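Skerkedix Brings Its Tray Library to Pristbridge This September

PRISTBRIDGE - I've been lending out trays, cups and table linens from the back of my shop for a good while now, and I'm so happy to finally put this in a proper announcement: the Skerkedix Tray Library is opening to everyone in Pristbridge this September, at our new counter on Unthorpe Street!

If you've borrowed from us before, you know how it goes. You come in before a birthday or a baby shower or a porch supper, you tell us how many people are coming, and you go home with a box of things you don't have to buy or find a cupboard for afterward. If you haven't, well, come say hi. We have 330 trays on the shelves right now and 2814 cups (yes, I went through every last box, and it took most of August).

I get asked a lot what a set looks like once it's on the table. My favorite for small afternoons is the cream tray with the rounded corners and "Rabbit" written across it in gray script. It has a raised lip, so a cup that slides a little stays put. I like it with a pink plastic cup at one end and a paper cup of something pale and lemony at the other, a blue cup standing by for the next person, and a folded dark gray cloth within reach. Brown table, soft colors, done. You can dress it up with flowers if you want to, but I usually don't bother.

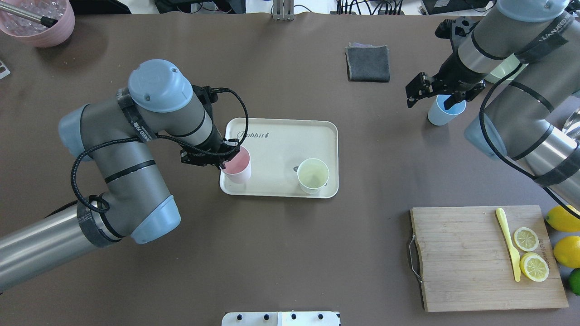
How borrowing works

Pick your pieces at the counter or call ahead and we'll box them for you. A small set is one tray, up to six cups and a cloth. A party set goes up to 200 cups, and for that one please give us a week, as I do the packing myself and I'm slow with tissue paper.

Loans run for 2 nights. Bring everything back rinsed and we'll do the real washing here. Plastic cups come back to us, paper cups are yours to keep or toss, and cloths can come home in whatever state they're in (I've seen beet juice, I can cope). If a tray gets chipped, just tell us when you drop it off.

Opening afternoon

We're starting at 3 p.m. with lemonade and the Ogbonna bakery's seed cake, and the shelves will be open for browsing until 7. Kids are welcome, and there's a low table at the front where they can set out their own tray and choose a cup color. Anyone who signs up that afternoon gets their first small set free.

The counter is next to the Unthorpe Street laundromat, with parking behind the building. For loans, press visits or a look at the shelves before we open, stop by the shop any morning after 10 and ask for the tray library.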